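Pudell Moves Regional Support Lines to Cloud Telephony Platform

Pudell has completed the transfer of its customer support lines to Jukley, the hosted contact center service operated by Pomo. The work took place over two stages and concluded in March, when the last of the company's on-site telephone exchanges was taken out of service.

Under the new arrangement, 1,931 extensions and 278 inbound numbers are managed from a single administration console. Calls, email and web chat now enter one queue and are assigned according to the skills and availability of each agent. Customers will continue to use the numbers printed on their existing statements and product labels.

Pudell previously maintained separate phone systems at its two support centers. Each had its own routing rules, voicemail store and maintenance contract, and calls could not be transferred between them without being redialed. Supervisors at either location can now view waiting times for both centers and move agents between queues during the day.

"Our main requirement was that a caller should explain the matter once," said Safta Vlad, director of customer operations at Pudell. "The agent who picks up the call sees the earlier contacts on the account, including those made by email or chat."

Sarıgül, the systems integrator appointed for the project, carried out the number porting and trained support staff. Porting was scheduled between 10 p.m. and 4 a.m. to limit the effect on callers. Desk phones remain in use at reception points, while most agents have moved to a headset and a desktop application.

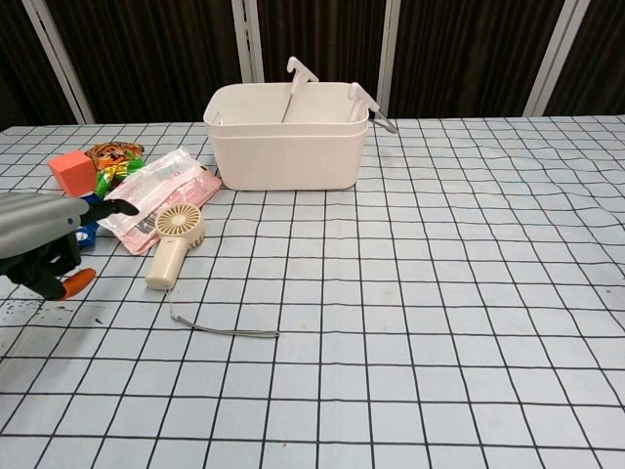
Call recordings made on the former systems have been moved to an archive with restricted access and will be kept for the period stated in Pudell's records policy. New recordings are encrypted and stored within the Jukley service. Agents can pause recording while payment details are being taken.

A second phase of work will connect Jukley to Pudell's order management software, so that delivery questions can be answered by an automated menu outside business hours. Testing of the menu will begin with a limited group of account holders, and the option to speak with an agent or request a callback will remain available throughout.

Business customers who use dedicated account lines do not need to take any action. Questions about the change may be directed to the Pudell customer operations office.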